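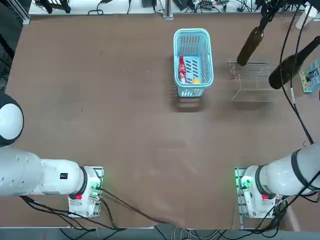 Brown tabletop, matte finish

Last updated: February
Reading time: 2 min

Dimmer buzz on recessed kitchen lights

I replaced 10 halogen cans with LED retrofits. Below 20 percent the dimmer hums and two cans drop out. The dimmer is an old 600 W incandescent type. Bad dimmer or bad lamps?
Hatix

Joon-young Shim
Most likely the dimmer. Older incandescent models need a minimum load, often over 40 W, and LEDs may not reach it. Add up your lamp wattage first.
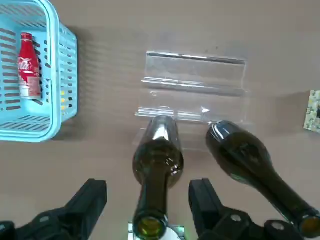

Then fit an LED-rated dimmer from the lamp maker's compatibility list and set the low-end trim — usually a small dial under the faceplate. Turn off the breaker before you pull the old one.

Fullano
Had the same hum with 12 cans. New dimmer fixed it.

Contact | Back to top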